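Nasten 4-Tier Shelving Unit: long-term review

Rating: 3 out of 5

I don't trust any product that tells you how long it takes to put together. The box for the Nasten four-tier shelf says 21 minutes, in a little clock face, next to a drawing of a smiling man with his sleeves rolled up. I've built a fair bit of flat-pack over the years and I was still looking for the second bag of bolts at 21 minutes. The bag was taped inside one of the hollow uprights. There is no mention of this on the instruction sheet.

Still, I've had the thing since December, it's been through a summer in a garage with a tin roof, and I think I've got a fair idea now of what it does well and where the money was saved.

What I wanted it for

We'd been storing everything in the garage in stacks. Paint tins on top of the camping box, camping box on top of the Christmas box, and so on until you needed the one at the bottom. I wanted one solid unit along the back wall, deep enough for storage tubs, and I didn't want to drill into the brick. I looked at the Cirel range first, which a lot of people rate, but the Cirel units are shallower than they look in the photos and the tubs would have hung over the front. Besero do a nice one in timber. It costs a good deal more, and I wasn't going to put timber shelves on a concrete floor that gets damp in July.

So it was the Nasten, bought at full price from Ferreira Hardware, who were good to deal with and helped me get it on the roof racks.

Putting it together

The uprights come in two halves that slot together, and the fit is tight. I ended up using a rubber mallet and a scrap of pine to protect the edge. The shelves then hook into the uprights at whatever height you like, and you tap them down until they seat. Some seated straight away. One would not, and when I took it off again I found the lug had been bent a few degrees in the factory. Pliers fixed it, but you shouldn't need pliers on a new shelf.

Do it on the floor, lying on its side, and get a second person to help you stand it up. The sheet shows one man lifting it alone. I'd like to meet him.

The feet are plastic caps pushed onto the ends of the uprights. They don't adjust. My slab falls towards the roller door, as most garage slabs do, and the unit rocked until I packed the front feet with offcuts of vinyl floor tile. If your floor is dead level you won't care. Whose is?

The load claim

Big number on the front of the box: 200 kg per shelf. In much smaller letters on the side, "evenly distributed, static load". I have no way of testing that properly and no wish to have a go. What I can say is that the bottom shelf holds paint, a bag of cement and the spare tyre, and it hasn't sagged. The third shelf up carries the heavy tubs and it has a slight bow in the middle, visible if you put a straight edge along it. It came up in the first few weeks and hasn't got any worse.

The boards are the weak point. They're thin, they're raw on the underside, and they just drop into the frame with nothing holding them down. Pull a tub forward too fast and the board comes with it. I've since put a dab of silicone in each corner, and that stopped it. 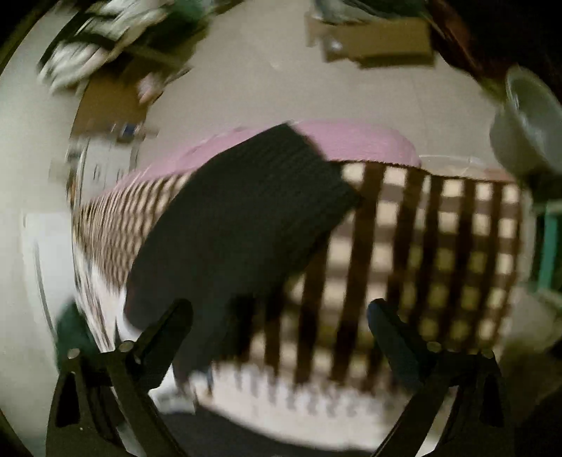
Shelf liners are sold separately, and that annoyed me more than it should have. Nasten want extra for a pack of clear plastic mats that I'm told slide about anyway. You want something dark, a bit soft, with some grip to it, and a black piece with fine ribbing across it, whether that's folded cloth or a block of foam, is the sort of thing I'd look for over any smooth plastic mat. The surface gives the tub something to bite on and it doesn't show the dirt. I bought a roll of ribbed matting from the bargain bin at Ferreira, cut it with kitchen scissors, and did every shelf with some left over for the boot of the car. I'd call it the best improvement I've made to the unit, and it cost less than lunch.

Living with it

The finish has held up better than I expected. It's a powder coat in a charcoal colour, and apart from the spots where I got careless with the mallet there's no rust. The bare metal at those spots did go orange over the wet months, so touch up any chips when you build it. I didn't, and now I have to sand first.

The edges are another matter. The front lip of each shelf is folded, which is fine, but the slots down the uprights are punched and left as they are. I've caught my knuckles on them twice. I ran a file down the ones at hand height and I'd suggest you do the same, especially with kids in and out of the garage after bikes.

Shifting a shelf up or down later is possible, in the sense that you can do it if you empty the whole unit and belt it from underneath. The box calls this "instantly adjustable". Pick your heights carefully the first time. I left the top gap too big and I'm not going back.

There is a wall strap in the kit, a thin one, with a single screw and a plug meant for plasterboard. Get a better strap. A tall unit full of heavy gear wants to be tied back to something, whatever the sheet says about it being optional, and in the end I did drill into the brick after all.

About those star ratings

The maker's site says 3,932 customers have reviewed this shelf and nearly all of them love it. I read a few pages. A lot were written on the day it arrived ("haven't built it yet but looks great!") and plenty more were plainly about some other product, unless people are keeping towels in their garage shelving and praising how fluffy it is. I'd ignore the lot and go and lean on a display one in the shop.

Would I buy it again?

At full price, probably not. Once you've added liners, a decent strap and a tube of silicone, you're close to what the next model up costs, and that one has feet you can wind up and down. On special it's a reasonable shelf. It holds what I put on it, the tubs fit with room to spare, and I can get to the camping box without moving the Christmas one.

Good: deep shelves, solid frame, coating has lasted

Not so good: loose boards, sharp slots, fixed feet, silly claims on the box

Update: I emailed Nasten about the bent lug and asked if they'd send a new shelf. They replied with a link to the assembly video.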